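Skarkham Makers Board > Robots and Automation > Visits and open days
Thread: Went to the Pillico open day, came home with questions

tallowby
2022-10-01
Got back from the Pillico open day in Alloddale a couple of hours ago. The flyer said "see household robots learn everyday tasks." I drove 41 miles for that so I'm going to be a little picky.

What they had going was a person holding a gripper and working at a kitchen appliance with it, over and over. The gripper is a handheld thing with two fingers. You carry it around and do the chore with it, and the recording is supposed to teach an arm later on. I stood and watched for quite a while. Nice people, decent coffee. But I never saw an arm do any of it, and when I asked which robot would be getting the lessons I was told "that's the next phase."

The talk was by Ximeng Bai, who was the best part of the day. She answered questions straight and didn't oversell. The banner was another matter. Here's the demo.

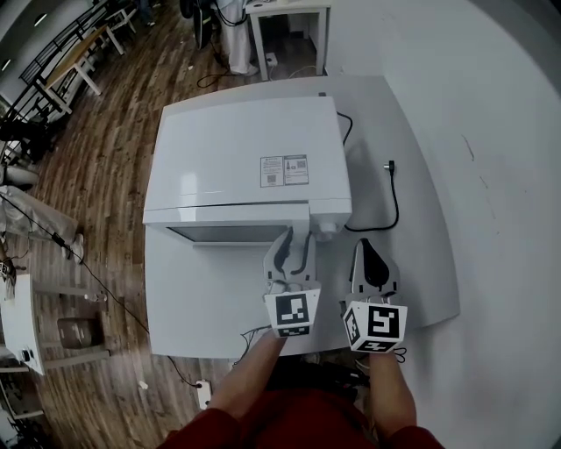

She said they had 2869 recordings as of Friday. Somebody near the back asked how many different kitchens that covered and the answer was nine. So that's the number I'd have put on the banner.

I'm not saying it's fake. I'm saying I went to a robot demo and watched a person do chores.

grommet_lou
I was in the afternoon group and I think you're being hard on them. Collecting by hand is cheap and fast compared to driving an arm around with a joystick. I've done the joystick version. It took me most of an evening to get one drawer open. If the gripper in your hand matches the one on the arm, you skip a lot of misery.

tallowby
Sure, IF it matches. Your wrist does things an arm can't. You lean, you shift your feet, you brace an elbow. Does any of that get thrown out?

grommet_lou
I asked pretty much that. The answer was that they check each recording against what the arm can reach and drop the ones that don't work. Didn't get a figure for how many get dropped.

tallowby
That's the figure I want.

Pat Nine Volt
Did anyone get a good look at those square black-and-white markers on the cubes at the base of the fingers? We used the same kind of thing on our sorting table. They work great until your hand gets in front of one or the light changes, and then your position jumps all over the place. My guess is they're for tracking where the fingers are, but I only saw them from the cheap seats.

grommet_lou
Finger tracking is what I took them for too. I didn't ask.

oldschool_relay
I've been going to these things since before some of you could solder. In February I went to one across the river where a robot was going to fold towels. It folded one towel. Then there was a "short break" and the break was still going when I left. At least these folks let you stand there and watch the dull part.

My gripe is the word "learn." If I film myself making toast the camera hasn't learned to make toast. Show me the thing doing it in a kitchen it has never been in, with a guest picking the appliance. Then I'll clap.

sundial_k
@oldschool_relay nobody said the camera learned anything. Open days are for showing what you're working on now. Would you rather they hid it until it was finished?

oldschool_relay
I'd rather the flyer said "see us record everyday tasks." Three words different and I've got no complaint.

sundial_k
OK, that's fair about the flyer. I still think driving out there expecting a finished butler is on the visitor.

tallowby
I didn't expect a butler. I expected an arm to move. One arm, once.

Pat Nine Volt
Did Bai say anything about knobs? Small round ones are the worst. Fingers slip, and you can't tell from a video how hard somebody is squeezing. That's what killed our project.

tallowby
She did get asked about force. She said they don't measure it yet and it bothers her. I wrote that down because it was the most useful sentence of the day.

grommet_lou
Also she said anyone could email for the slides. I've asked for them and will post what I get. There's supposed to be another open day in spring with the arm running.

oldschool_relay
Supposed to be.

tallowby
I'll go if the arm is on the flyer. Lou, if you're driving I'll pay for gas.

grommet_lou
Deal, but you're not complaining the whole way home.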